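Papers > Household Studies > Sorting and Storage
March 16, 2020
Nga Đàm and Sang Ung

4.2 Does a second shelf help?

The storage literature tends to treat an added shelf as an improvement in itself. We are not convinced. Grerkeck's often repeated claim is that small cleaning goods drift to the lower level because it is nearer the floor and easier to reach. In our 300 home visits the lower level was mostly where things were forgotten. Sasum reports the opposite, but from written replies only, and people are generous about their own cupboards.

Sponges and scouring pads make a fair test. They are light, cheap and much alike in size, so weight and value can hardly decide where they end up. Colour might. Morris sorts them by colour alone, which seems to us to confuse how a sponge looks with what it is used for.
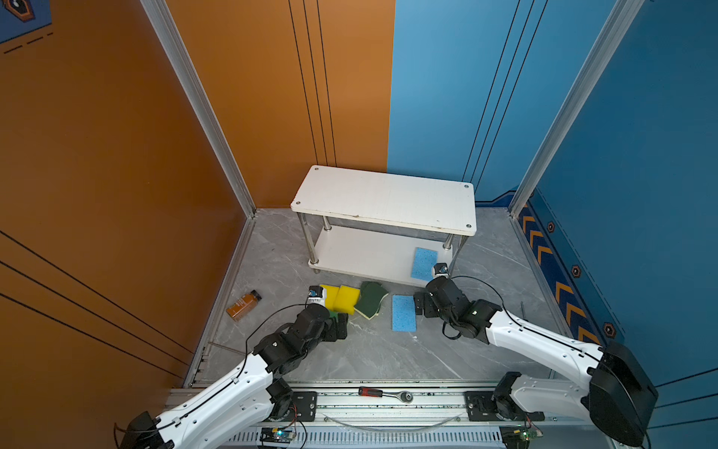

Figure 6. White two-tier shelf with a light blue sponge on the lower level; yellow sponges and a dark green scouring pad on the floor in front.

A harder problem is what should count as put away. Isetti scores any item on a shelf as stored, whichever level it is on and however it lies. By that rule a pad dropped on the lower shelf in passing scores the same as one placed there with care. The rule is easy to apply, and we kept it so that our results could be compared with hers, but we doubt it measures tidiness. Of the 1048 items scored in this way, we would have argued over a good many.

We also scored the two levels separately. The gap between them was small, and it shrank again once homes with a cupboard under the sink were left out.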